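Braslow发布Puvero任务规划与感知软件新版本，面向双臂餐桌清理

Braslow今日宣布，机器人控制软件Puvero的新版本开始向现有客户和合作实验室提供。新版本集中在三个部分：细碎物料的识别、双臂动作的协同规划，以及供现场工程师使用的任务调试工具。软件以安装包形式交付，可运行在客户已有的双臂平台上，不要求更换机械臂或夹爪。

餐桌清理是这一版本的主要开发任务。此前的Puvero版本处理杯、碗、盘等轮廓完整的物体，通过单一的检测模型给出位置和抓取姿态。餐后桌面上还有另一类东西：米粒、果壳、揉皱的纸巾、包装纸。这些东西没有固定形状，有的很小，有的会反光，按单个物体逐一检测，计算量大，结果也不稳定。

新版本把桌面内容分为两层。第一层是可抓取物体，包括餐具、海绵、纸团和包装纸，软件为每一件保留独立的位置和状态。第二层是散落物，软件不再给每一粒建立目标，改为在托盘、盘面和桌面上生成分布图，记录哪一块区域有残留、残留是成堆还是零散。规划器根据分布图决定先倾倒、先擦拭还是先拾取。

分布图的分辨率可以按容器设定。深色托盘上的白色米粒对比明显，默认参数即可使用；浅色物料落在木纹桌面上时，建议提高分辨率并启用腕部相机复查。复查由规划器自动插入，在夹爪接近目标区域时执行，工程师也可以在任务文件中手动指定位置。

反光材料另有处理。金属色包装纸在不同角度下亮度变化大，旧版本常把同一张包装纸识别成两三块碎片。新版本将头部相机和腕部相机的观测合并后再作分割，两路结果不一致时以近距离观测为准，并在日志中标出差异。
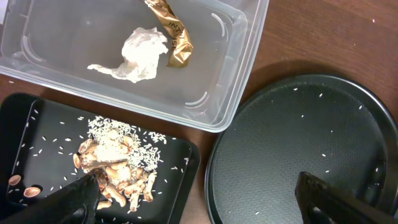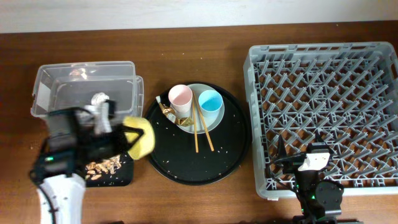 Braslow 新闻与传播部

双臂协同部分改用新的调度方式。旧版本将任务拆成左臂序列和右臂序列，两臂进入同一区域前必须停下等待。新版本为两臂维护一份共享的占用表，表中记录每只手臂在接下来一段时间内要经过的空间。一只手臂使用海绵时，另一只手臂可以在托盘以外的区域继续工作。两条路径发生冲突时，由任务优先级较低的一侧改道，改道失败才会暂停。

占用表也包括线缆。客户在配置文件中填写线缆的固定点和活动余量后，规划器会避开可能造成缠绕的腕部转角。没有填写该项的平台沿用旧版本的关节限位，功能不受影响。

在容器规则方面，用户可以为每个容器指定用途，例如收集垃圾、暂存餐具或沥水。透明容器的边缘识别是这次的重点改动之一。软件先由边沿的高光和转角形状估计开口位置，再与上一次任务中保存的容器模型比对。比对不通过时，放置动作改在更高处释放，并提示操作人员确认。

随新版本一同提供的还有调试工具Orkine。Orkine可以读取一次任务的全部记录，在同一时间轴上显示相机画面、分布图、占用表和各关节的指令值。工程师可以在任意时刻停下，修改参数，再从该时刻重新规划，不需要重新摆放桌面。修改后的参数可以导出为任务文件，直接部署到平台。

Braslow在内部测试中使用了1092段任务记录，其中1000段用于模型调整，其余留作回归测试。回归测试覆盖32种桌面布置，布置之间更换容器种类、餐具位置和散落物的数量。每次软件构建后，测试会自动运行，未通过的构建不进入发布流程。测试用的布置清单和任务文件随软件提供，客户可以在自己的平台上复现。

参与早期试用的Văn实验室主要使用分布图接口和Orkine。根据试用反馈，Braslow调整了两处设计：分布图现在可以单独导出，供客户自行开发的规划器调用；任务记录支持按容器筛选，查找某个托盘上的失败动作时不必浏览整段记录。

新版本仍有若干限制。液体残留不在分布图的识别范围内，桌面有积水时应先由人工处理。叠放的杯碟可以识别，但上下层接触面被完全遮挡时，规划器只处理最上层物体。筷子等细长餐具的抓取要求至少一端没有遮挡，否则任务会转入人工确认。

现有客户可以在维护期内免费升级。旧版任务文件可由转换程序读入，容器用途需要重新填写一次。首批安装名额为100个，按申请顺序安排，其余客户的升级从11月开始。Puvero的接口文档、转换程序和Orkine安装说明已放在客户下载区，申请升级请通过原有技术支持渠道提交平台型号和当前软件版本。

关于Braslow

Braslow开发机器人控制、感知与任务规划软件，产品包括Puvero和Orkine，客户为机器人集成商、餐饮设备企业和研究实验室。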